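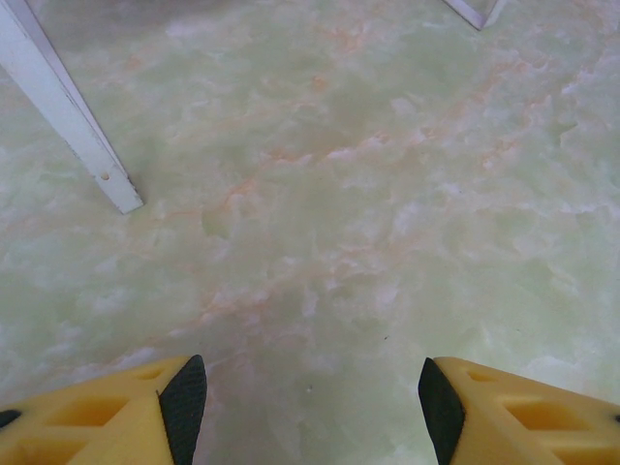

How often should a marble-patterned floor be washed? Once a week in a room with daily foot traffic, with a dry sweep on the days between.

The pale greens are the awkward ones. Grit shows late on them and detergent film shows early, as a grey cast between the veins. Valter Ljungberg, who looks after the floors at Skernell, uses 2 mops and very little soap – the second mop carries plain water only.

Metal supports need separate attention. Where a white leg meets the floor, dirt packs into a ring that a flat mop rides over. A narrow brush clears it. Felt pads under the feet should be changed every 3 months, sooner if grit has worked into them.

Polish is a matter of taste. Ljungberg stopped using it in May and buffs with a dry cloth.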